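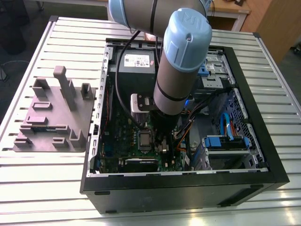 Figure 3. Disassembly cell at the Belska site, with the gripper over the processor socket.

4.2 What the open day measured

Public demonstrations are a poor source of evidence about robots, and we used this one with some reluctance. The Belska open day in March was planned by the Vorkow recycling group as a showcase, and the choice of task, computer and starting position was theirs. We were given a place at the rail and a copy of the run log. Our interest was in how much of the difficulty had been removed before visitors came in. Much of it had. The tower in Figure 3 lies on its side with its interior already open, so finding the side panel and getting it off, which Chatzigeorgiou Recycling lists as its slowest manual step, was no part of the task. The gray fixture tray to the left of the computer, with a green memory module held in a pair of slotted clips, sets a second condition: parts have known places to go. Few sorting halls can offer either one.

The log covers 134 attempts, all on the same model of desktop computer. The hosts counted 27 of them as failures. We reread the entries and found 6 more in which an operator had paused the arm, moved a cable by hand and let the program continue. The hosts recorded these as successes on the grounds that the arm completed the motion. We count them as failures, as a plant manager would. Loose cables are common inside used computers, and a system that needs a person to push them aside has not replaced that person.

Speed is harder to judge. The poster at the entrance gave a cycle time for the arm alone and left out the time spent loading the next computer. Staff from Estura, who had supplied the loading cart, told us that no one had timed that step. We asked for a run on a computer of the visitors' choosing and were told the program would have to be taught again first. A fair test would use 300 mixed units straight from a collection point, with dust, missing screws and bent brackets left as they are.

None of this makes the demonstration dishonest. The motions we watched were smooth, and the arm stopped cleanly when asked. Our objection is to the way the day was later cited, in two funding proposals, as proof that the method is ready for use. The log supports a narrower claim, limited to one model, prepared in advance, with an operator standing by. Section 5 uses our corrected count throughout.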